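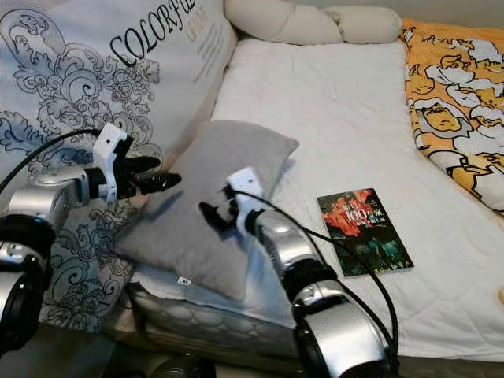
Ticket 772: booking calendar shows room as free when it is taken
Product: Vinevent, web version
Property: Lambert guest house, Podthorpe
Opened: 2019-07-07
Status: waiting for support

Hello,

We have a problem with the calendar sync between Vinevent and the Jullau booking site. When a guest books a room on Jullau, the booking arrives in our Vinevent list with the correct name and price, but the calendar does not block the last night. A stay of three nights blocks only two. The same room can then be sold again for the night that is still open, and this happened to us already in May.

What I have tried:

Removed the Jullau connection and added it again. No change.
Pressed "Full refresh" in Settings. It stopped at 53 percent with the message "Sync error 1000". On the second try it finished, but the last night was still open.
Checked the time zone. It was correct in Vinevent. In Jullau it was empty, so I filled it in and saved.
Made a test booking after this. The last night was blocked correctly.
Made another test booking for a different room. Last night open again.

Bookings that I type by hand are always correct, so I think the problem is only in the import.

Update, same day, evening:
I compared the two rooms. The one that works has check-out time 11:00. The other one has no check-out time at all. I entered 11:00 there also, and now new bookings block all nights. Old bookings did not change.

My questions to you: is it possible to correct the old bookings from your side, or must I open and save each one? And can the check-out field please be made required? I keep the ticket open until I have your answer.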